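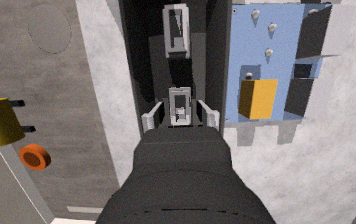
Simulated view: small white part held between two gripper fingers.

Drevdale Kodar Resistance Band Set

Four bands, one door anchor, one cloth bag that will shortly contain three bands.

The Kodar set was put together by Sylvain Tessier, a trainer who spent years watching clients buy rowing machines and dry shirts on them. His idea was something you could use in a hallway, in your socks, before the kettle boils. The bands run from Light (you'll feel smug) to Extra Heavy (you won't).

Each set comes with a 56-page booklet by Nadège Bailly, who teaches postnatal and over-sixties classes and has very little patience with the word "journey". Her shortest routine takes 4 minutes. Her longest is for people with childcare.

In the bag
Bands: 4, latex, 60 cm loops
Door anchor: 1, for doors that close properly
Booklet: 56 pages, spiral bound, lies flat on the floor next to you

Not suitable for anyone with a latex allergy. Check bands for nicks before use. If you have recently had a baby or an operation, ask your doctor first, and don't start with Extra Heavy to make a point.

Colour: slate or moss. Moss is back in stock in November.

Product code: 173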